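卓上のほうきとちりとり、ちゃんと好きになってもいいと思う

掃除道具の話をすると、だいたい掃除機の話になりますよね。コードレスがどうとか、吸引力がどうとか。いや、うちにもありますよ、コードレス。便利です。でも今日わたしが語りたいのは、机の上で使う、あの小さいほうきとちりとりのことなんです。手のひらに収まるくらいの、文房具売り場と掃除用品売り場のどっちに置かれるべきか店の人も迷っていそうな、あれです。

きっかけは唐辛子でした。去年の10月、台所で粗挽きの唐辛子を小瓶に移しかえようとして、盛大にこぼしたんですよ。テーブルの上に赤茶色の小山ができて、まわりにぱらぱらと粒が散って。で、反射的に濡れ布巾をつかんで拭いたわけです。これが大失敗! 粒は布の目に入りこむわ、水を吸ったところから赤い色がにじむわ、布巾は以後ずっと辛い布巾になるわ(その布巾で食卓を拭いて、その手で目をこすった話は、思い出すだけで涙が出るのでやめておきます)。

じゃあ掃除機で吸えばよかったのかというと、わたしは反対です。床を走らせたノズルを食卓にのせるのがまず嫌だし、香りの強いものを吸うと、しばらくのあいだ掃除機をかけるたびに部屋がカレー屋さんみたいになる。紅茶の葉ならまだ優雅なんですけどね。クミンをやったときは一週間つづきました。

そこでほうきです。乾いたものは、乾いたまま集める。もうこれに尽きます。細かい粉や砕けた葉っぱは、水にふれた瞬間に別の生きものになるので、その前に片をつける。ちりとりの口を山のすぐそばに寝かせて、片手で軽く押さえて、もう片方の手でほうきを短く動かす。長くさーっと払いたくなる気持ち、すごくわかるんですが、あれをやると粒が飛ぶんです。ちょん、ちょん、と寄せていくくらいがいい。 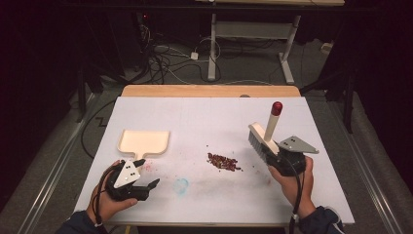

散った粒をどうするかについては、わたしと姉とで意見が分かれています。姉は「まず真ん中の山を取ってから外側」派。大きいほうを先に片づけると気が楽だから、と言います。わたしは断然「外から内へ」派です。端っこの粒をぜんぶ山に合流させてから、最後に一気にちりとりへ。だって、山を取ったあとに残った数粒って、追いかけても追いかけても逃げるじゃないですか。毛先のあいだをすり抜けて、こっちをからかってるとしか思えない。仲間がいるうちに集めたほうが、粒もおとなしい気がするんですよね。

それと、ちりとりの縁。あの縁と机のすきまに残る、細い一本の粉の線。あれを許せるかどうかで性格が出ます。わたしは許せません。ちりとりをほんの少しうしろに引いて、もう一度掃く。線が薄くなる。また引いて、掃く。また薄くなる。永遠に終わらないように見えて、まあ四回目くらいで見えなくなります。見えなくなったら、そこで濡れ布巾の出番です。順番さえ守れば布巾は優秀なんですよ。

道具選びにも一言いわせてください。最初に買ったのはバルテック(Balteck)という店の、ほうきとちりとりのセットで、100円でした。安い。安いんですが、毛がかたくて、しかもまばらで、唐辛子の粉がまるごと素通りしていく。熊手で砂糖を集めているような気分でした。すぐに引き出しの奥へ行きました。

次に奮発したのがラスターノ(Rastano)の2,000円のもの。レジでちょっと手がふるえました。だって小さいほうきですよ? でもこれがよかった! 毛がやわらかくて密で、机に押しつけたときにふわっと広がって、粉をちゃんと連れてきてくれるんです。ちりとりの縁も薄い。この「縁が薄い」というのが本当に大事で、厚いちりとりは机の上に段差をひとつ作っているだけです。店で選ぶときは、柄の色より何より、縁を指でさわってみてほしい。

もっとも、高ければいいという話でもなくて、シュタラウ(Starau)の卓上ほうきなんて、見た目は美術品みたいなのに、柄がつるつるで、持つたびにくるんと回るんですよ。友人の家で借りて使って、失礼ながら笑ってしまいました。力を入れずに握れて、毛の向きが決まる柄。これもぜひ条件に入れたいところです。

机のほうにも事情があります。うちの作業机は白くて、赤茶色の粉がとにかくよく目立つ。買ったときは汚れが気になるかなあと心配したんですが、今はむしろ白にしてよかったと思っています。木目の濃い机だと、掃いたつもりで掃けていないことに、翌朝ひじについた粉で気づくんです。白はごまかしがきかないかわりに、きれいになったときにちゃんと報われる。しみは残りますけどね。ペンの跡だの、何だかわからない色だの、うちのもいくつかあります。それはもう机の履歴書ということにして、わたしは放っておく主義です。

あと、板と板の継ぎ目! 天板に継ぎ目のある机をお使いのかた、こぼす場所は選べないにしても、掃く向きは選べます。継ぎ目を横切るように掃くと、粉が溝に落ちていく。継ぎ目に沿って掃くと、わりあい素直についてきます。それでも入ってしまったら、乾いた歯ブラシがいちばんです。つまようじでほじるのはおすすめしません。奥に詰まります。

しまう場所は、ぜったいに机のそば。うちはヤシンスカ(Jasińska)の細い棚の横にフックをつけて、ほうきもちりとりもそこに吊るしています。前は流しの下に入れていたんですが、取りに行くのが面倒で、結局手のひらで集めて床に払い落としていました(白状します、よくやっていました)。床に落とした粉は、靴下の裏で家じゅうを旅します。見えるところに道具があるだけで、この悪いくせがほとんど消えました。毛を下にして立てておくと曲がってしまうので、吊るすのがいいと思います。

夫には、たかがほうきにそこまで語るかと言われました。その夫が先週、コーヒーの粉をこぼして、黙って棚の横に手をのばしていたのを、わたしはしっかり見ています。しかも外から内へ掃いていました。姉にはもう報告済みです。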